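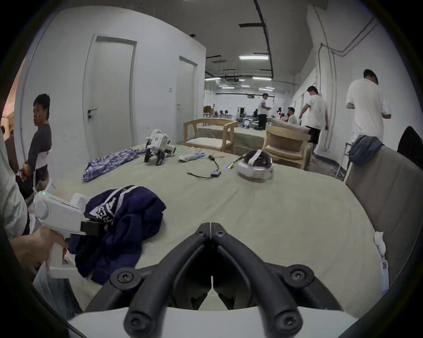 Two hand-held grippers at a shared station, with a navy garment held in the jaws of the left unit.

Clearing a Gripper That Will Not Release Fabric

This procedure applies to all hand-held grippers issued by the Semthorpe laboratory. It was revised in February after session 2,146, when an operator pulled a jammed garment free by force and bent a finger at the hinge. The bent finger later closed on the operator's thumb.

Before you begin

Stop recording and tell the station lead. Keep your free hand away from the jaws. Operators at the same table must put down their own grippers and move any cables lying on the sheet clear of the work.

Procedure

1. Lower the gripper until the garment rests fully on the table. Do not let the weight of the cloth hang from the jaws.
2. Release the trigger completely and wait 35 seconds.
3. If the jaws remain closed, switch the unit off. The indicator light must be out before you go on.
4. Slide the plastic wedge in from the hinge side and turn it a quarter turn. Never use a screwdriver.
5. Draw the fabric out sideways. Check it for snags or loose thread.
6. Inspect the hinge and the finger screws. Tag the unit if any screw turns by hand.

Returning the unit to service

A tagged gripper goes to Rajitha Weerakoon for a test of 500 open-and-close cycles. Hinges are replaced after 2,000 sessions regardless of condition. Report any injury, however minor, to Noura Hakim before the end of the shift.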